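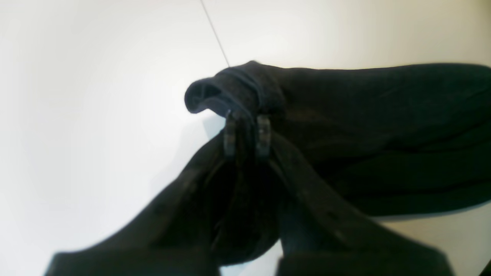
Careers and Employability > Returning and Changing Work > Textbook Extracts

Chapter 6: Leaving the Services and Finding Civilian Work

By Zuzanna Kwiatkowski and Erasto Chege
Posted in April

When Erasto first left the army he kept his boots polished and by the front door for the better part of a year. He will tell you he was keeping them ready for an interview, but there were no interviews, and I think (he has read this paragraph and allowed it to stay) that he simply liked to see them there. I mention the boots at the start of a chapter on employment because students who come to this subject from a business background tend to begin with the vacancy, the advert and the application form, and it takes them some time to notice that the person filling in the form has just moved house, lost most of their daily company and is learning how to register with a dentist.

The earlier chapters looked at people who change jobs within civilian life: the shop worker who moves into an office, the parent who comes back after several years at home. Much of what you learned there will serve you again. A service leaver also has to write a CV, often for the first time, and has to sit across a table from a stranger and talk well of themselves, which many find harder than anything they did in uniform. But there are differences, and the one we shall spend longest on is the matter of translation.

By translation we mean putting military work into words that a civilian employer can use. Take a corporal who has run a stores section. She has kept track of stock, trained new arrivals, filled in returns on time and answered for mistakes that were not always her own. Any warehouse would be glad of her. Yet if her CV gives her rank, her unit and the initials of four courses, the manager reading it over a sandwich will very likely put it to one side, and will feel a bit guilty about it, and will still put it to one side.

We met a good many managers like that while we were gathering material in Bundavstead. The town grew up beside a garrison, and you might suppose that everyone there would understand a service record. Some do. The larger employers, though, have their hiring done elsewhere, by people who have never set foot in the place. Gumede, a parcels and haulage firm with 700 staff on its two sites, was kind enough to let us read through its old application forms with the names taken off. The forms from service leavers were, on the whole, shorter than the rest. Where others had written half a page under "Tell us about a time you solved a problem", the former soldiers and sailors had often put a single line, and one had written only "Frequently."

Now, we are very fond of that answer, but it did not get him an interview. Gumede has since changed its form, and the case study later in this chapter follows what happened when it did. You will also read about Dalero, a small maker of kitchen fittings that takes on 2 service leavers each spring and pairs them with older hands on the shop floor, and about Zodov, a recruitment agency which began with a list of 1000 former service people and discovered that a great many of the telephone numbers on it no longer worked. All three have let us print their failures alongside the better news, and we are grateful to them.

A word on families before we go further. Husbands, wives and partners of serving people have usually moved several times, and their working lives show it: a year in a school office here, eighteen months in a café there, a gap while a posting was sorted out. Employers are quick to read this as restlessness. The second half of the chapter asks you to look at such a CV more slowly, and to think about what an employer might fairly ask and what is really none of their business.

As you read, it would help to keep a notebook to hand and jot down every military word you come across, along with your own best guess at its everyday meaning. Don't look them up yet. Your guesses will be wanted for the first exercise, and the wrong ones are as useful as the right ones.

6.1 What an employer sees

Suppose that an application reaches a busy office at nine in the morning. The person who opens it has a job description beside her and a pile still to get through before lunch. She is looking for certain words, and she is looking quickly.

Filed under: Armed forces leavers, Recruitment, CVs and applications

We use cookies to remember your reading settings and to see which chapters are visited most. Accept all | Manage choices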